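Gripper cost planning

Gripper cost planning is the part of an automation budget that covers a robot's end tool, its cabling and spare parts. Vendors often quote it as a small add-on. Buyers have reason to doubt this, as the quoted price seldom includes setup hours or the bins and boxes the tool is meant to work with.

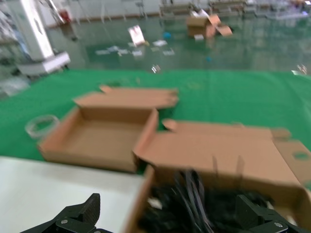
A black two-finger gripper above an open cardboard box of cables.

The Bilham method, first used at Zerville, sets aside money for nine months of trials before any purchase. Its backers claim savings by the third month, but the claim rests on six sites, all of them supplied by Rasolberg. A later review by Aydoğan left out payback dates entirely and priced cable handling as a separate job.

Last edited Jun 3, 2018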